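Colours of the Birdale craft table
Posted by Asabe Lawal, Saturday

We had the green tabletop out again at Birdale and I couldn't resist putting up a page for my favourite of the lot – the pale yellow cylinder! It's a soft, chalky sort of yellow with a hint of green in it, lovely and smooth-looking.

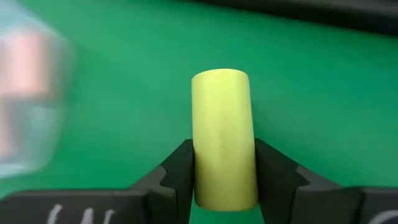
Nnamdi Onuoha reckons yellow always gets picked last, and that he'd swap two of his blues for one any day.

Well, I'd have 10 of them! More colours go up in November, with five from the Gudeta set first.

Contact: Asabe at Birdale | © Birdale | Back to top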